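Renport canteen switches to rack drying

The staff canteen at Renport has stopped towel-drying its crockery. Plates now drain upright in black wire racks set on the tiled worktop.
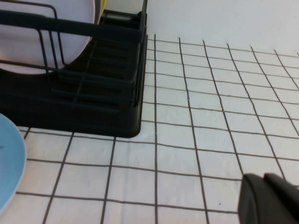

A white plate held between the rack's wire dividers.

Each rack stands on a ribbed tray and is emptied at 17:00. The canteen washes 300 plates a day.
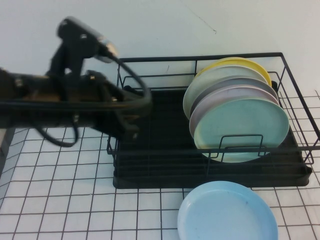 Wasilewska would prefer wider gaps between the dividers, as the deeper bowls do not stand up in them.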